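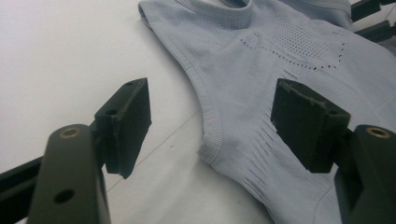 # Pierogi, vareniki and the rest: talk notes

Saturday, October 13, 2018. Clalley hall, 40 minutes plus questions. Water on the lectern. Handouts go out at the end or people will read instead of listening.

## Opening (5 min)

- Welcome, washrooms, tea afterwards.
- Ask who grew up with filled dumplings at home. Ask what they called them. Write the names on the board as they come.
- Main point for today: the names move around more than the food does. A boiled half-moon of wheat dough with potato in it can be a pierogi, a varenik or a pyrohy, depending on whose kitchen you are standing in.
- On the Prairies, "perogy" is its own word with its own spellings. I will say pierogi throughout and not correct anyone.

## The dough (10 min)

- Flour, warm water, salt, a little oil. Some families add egg, some add sour cream, some use the water the potatoes were boiled in.
- Egg makes a firmer dough. It holds up in the freezer but it fights you when you roll it.
- Sour cream dough is softer and forgiving. Better for beginners.
- My quantities, for people writing them down: 600 g flour, 90 mL oil, a good teaspoon of salt, warm water until it comes together. Start with a cup and go slowly.
- Rest it, covered, for at least half an hour. Do not skip this. If it springs back under the pin, walk away for another ten minutes.
- Pass the two dough samples around now. Plain one first.

## Fillings (10 min)

- Potato and dry curd cheese. The cheese should be dry enough to crumble. If it is wet, hang it overnight in a cloth.
- Potato and cheddar. Common in Canada, less so in older recipes from Poland or Ukraine. No need to apologise for it.
- Sauerkraut and mushroom. Rinse the sauerkraut, squeeze it hard, chop it fine, then fry it until the pan is dry. Any liquid left will open the seam.
- Fruit: sour cherry, blueberry, plum. Serve with sour cream and sugar. Toss the fruit in a bit of starch first.
- Buckwheat, if there is time. Cook it on the dry side.
- All fillings go in cold. Say this twice.

## Sealing and boiling (8 min)

Demonstrate three or four. Fold, press from the middle out to the corners, then go round the edge again. Flour on the edge stops it sticking to itself, so brush it off before folding.

Large pot, plenty of salted water, small batches. Stir once, gently, so they lift off the bottom. When they float, give them another minute or two. Lift out with a slotted spoon and toss in melted butter straight away.

Freezing: lay them out raw on a tray, freeze until hard, then bag them. Boil from frozen. Do not thaw.

The Marchetti kitchen made 651 for the January supper and froze every one of them this way. Mention the burst ones, which were nearly all sauerkraut.

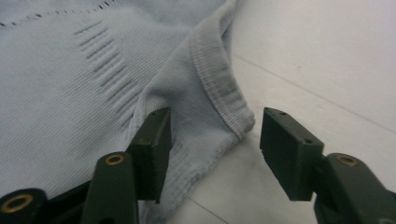 Skirnalel wrote in after the last talk to say that boiling first and frying second is a waste of a good dumpling, and that in their house anything fried was yesterday's leftovers. Read that out, then take a show of hands. I fry mine the same day, in butter with onions, but the point about leftovers is a fair one. A pierogi that has sat overnight in the fridge browns better, as the surface has dried.

## Cousins (5 min)

Keep this short, it ran over last time.

- Pelmeni: smaller, raw meat filling, thinner dough, often served in broth.
- Uszka: tiny, usually mushroom, for Christmas Eve borscht.
- Manti: steamed, larger, lamb or beef with onion.
- Maultaschen: closer to a pasta sheet, square, meat and spinach.

If someone asks about ravioli, say it belongs in the same talk but we have run out of time. If someone asks which came first, I don't know, and the books I have don't agree with each other.

## Close (2 min)

- Handout has both doughs and the potato filling. The fruit one is on the back.
- Trernard sells dry curd cheese on Thursdays. Ring ahead.
- Collect the rolling pins before people leave.
- Questions until they want the hall back.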